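Fivitz Support Community
Label printing and inventory

Ticket: Labels print shifted down after every sixth label
Status: Open, waiting for customer
Product: Fivitz Desk, with Dureris label driver
Opened by: Miroslava Štěpánek
Date: March 7, 2025

Dear support team,

I am writing about a problem with label printing which I could not solve with the help pages. I will try to describe everything in the order I did it, so that you do not need to ask me the same things again. Please excuse me if some menu names are not exact, my program is in Czech and I translate them myself.

We are a small shop which sells and lends wooden toys and teaching material. Every set gets one label with the name, the code and the barcode. I print the labels from Fivitz Desk on a roll with a gap between the labels. The first 6 labels are correct. From the next one, the text begins to move down, a little more on each label, until the barcode is printed over the gap and the scanner cannot read it. If I stop the job and start it again, the first 6 are correct once more, and then the same thing happens.

It started after I installed the new Dureris driver. Before that I printed on this roll type since July without any trouble.

What I have tried:

Restarted the printer and the computer. No change.

Cleaned the gap sensor with a dry cloth, as the printer manual says. No change.

Ran the calibration from the printer menu. The printer feeds some labels, stops in the right place and reports that it is ready. The next job is still wrong.

Changed the label height in Fivitz Desk from 52 mm to 51 mm. The shift came later, but the first labels were now too high. I put it back to 52 mm.

Used a new roll from the same box, and then a roll from another supplier, Gwilliam. Both behave the same.

Printed 12 labels from a simple text program, not from Fivitz Desk. All were correct. For this reason I think the roll and the sensor are good, and the fault is in how the program and the driver speak with each other.

Printed the same job on the second computer, which has the old driver. All 21 labels were correct.

One more observation, I do not know if it is important. When a product has no picture in its card, the labels do not move. When the product has a picture, they move, even if the picture is not placed on the label. I tested it with the card of our set of colored blocks, two of each color:

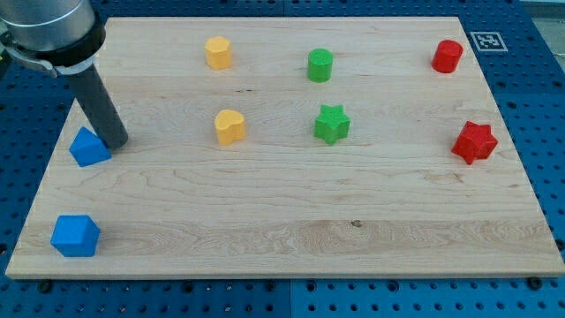
Reply from Movex Helpdesk:

Thank you for the detailed report, it saves us a lot of time. We suspect the page length setting. The new Dureris driver has an option called "Use document size", and it is switched on after installation. With this option the driver takes the height from the print job and ignores the height of the roll. A product card with an attachment may send a slightly different height, and the error grows with each label. Please open the printer properties, go to the Media tab, switch off "Use document size" and enter 52 mm by hand. Then print one long job and tell us at which label it goes wrong, if it does.

Miroslava Štěpánek wrote:

Thank you for the quick answer. I found the option and it was switched on, as you wrote. I switched it off and entered the height. I printed 21 labels with the product which made the problem before. The text stays in its place on all of them and the scanner reads every barcode.

However, when I close Fivitz Desk and open it again, the option is switched on again. I tried it as a normal user and also as administrator. Is there a place where the setting can be saved for good? If not, I would prefer to go back to the old driver, but I cannot find it on the download page.

Reply from Movex Helpdesk:

The program keeps its own copy of the printer settings and loads it at each start. Please go to Settings, Printers, select your label printer and click "Read from driver" while the option is off. Then save and restart. We leave the ticket open until you confirm. The old driver is in the archive section at the bottom of the download page, in case you need it.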